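4. Setting up the washer box and first fill

Read section 3 first if the stand isn't bolted down yet. Everything below assumes the Grastemard 625 is standing where it will stay, transit screws out, hoses in the bag taped inside the drum.

What you need: the gray inlet hose, the ribbed drain hose, two hose washers (one spare), adjustable pliers, a bucket, an old towel. Small level if you have one. The level on a phone is OK for this.

4.1 Inlet hose

1. Shut the cold tap. Open any other tap in the house for a few seconds to drop the pressure.
2. Push a washer into the straight end of the hose. Check it sits flat. A washer on its edge leaks, every time.
3. Straight end goes to the tap. Hand tight, then a quarter turn with the pliers. No more.
4. Angled end goes to the machine, upper left on the back panel. Plastic thread – hand tight only.
5. Open the tap slowly. Wait. Run a dry finger round both ends.

Caution: don't reuse the hose from your old machine. Rubber goes hard on the inside where you can't see it.

Note: older buildings with the Hotska wall box have a fine thread. The hose won't bite. You want adapter part 133, sold seperately, and most plumbing counters carry something that fits.

Hot fill: no. This model heats its own water. If there's a hot tap next to the cold one, cap it and forget it.

4.2 Drain hose

1. Clip the hook guide onto the free end.
2. Hang it over the sink edge or push it into the standpipe. Standpipe opening must be higher than the bottom of the door.
3. Don't seal the gap round the hose in the standpipe. It needs air or the machine siphons itself empty while it fills.
4. Strap the hose to the guide with the tie from the bag.

Too long? Leave the slack in a wide loop behind the machine. No kinks. Don't cut it until you've run at least one full cycle and are sure.

Caution: don't push more than a hand's width of hose into the pipe. Water standing at the end gets pulled back in and the next load smells of drain.

4.3 Leveling

1. Lock nuts up, away from the feet. Spanner is in the bag.
2. Front feet first. Turn left to raise, right to lower.
3. Rock the machine corner to corner. If it moves, find the short foot and bring it down.
4. Back feet adjust themselves on the 625 L. On all others, tip the machine forward a little (two people) and turn by hand.
5. Lock nuts down tight against the base. People skip this one and then write to us about the noise.

Tiles: feet should stand on tile, not on a grout line. If you can't avoid a line, use the Blöndal rubber cups, 6 mm, set of 4. Put the cups on before you level. Don't use folded cardboard, it goes soft the first time there's a drip.

Wood floors: see section 3 for the board. Vinyl: fine as is, but lift the machine into place, don't drag.

4.4 Power

1. Plug straight into a grounded wall outlet. No extension cord, no power strip.
2. Outlet must be reachable after the machine is pushed back. Check now.
3. Cord must not touch the drain hose.

If the breaker trips when you plug in, stop there. Unplug, call an electrician. Don't try a second outlet.

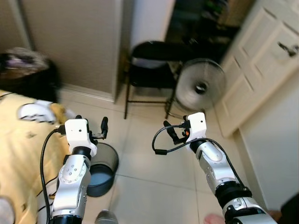
4.5 First run, empty

1. Door shut. You should hear one click.
2. Half a scoop of powder in the main drawer. No softener, no laundry.
3. Dial to Cotton 60. Press Start.
4. Stay with it for the fill. Watch both hose ends and the floor under the front edge.
5. Let it go through to the end. First spin is loud, second one less so.
6. Wipe the door seal, leave the door open.

Gray water on this run is normal – factory oil and test water. Gray water on the third run is not.

If it walks during spin: stop, unplug, go back to 4.3. Nine times out of ten it's a transit screw still in. Count them against the picture inside the lid of the box.

4.6 Codes you may see on day one

E1 – no water. Tap shut, or hose kinked.
E2 – not draining. Hose too high, or the plug is still in the drain spigot under the sink. Pull the plug.
E4 – door. Open, shut again, firmly. Check for a tag or a bit of foam in teh catch.
Citulitz logo blinking, no code – child lock. Hold the two right hand buttons until it stops.

Anything else, switch off at the wall, wait five minutes, try again. Same code twice means call service. Have the serial number ready, it's on the sticker behind the filter flap.

4.7 After set-up

Keep the transit screws. Tape them in a bag to the back panel. You'll need them if you move, and damage from moving without them isn't covered.

Check both hose ends again after a week. Then twice a year. Filter cleaning is section 6.

Section revised 1 Aug 2022. Replaces the July sheet, which had the drain height wrong.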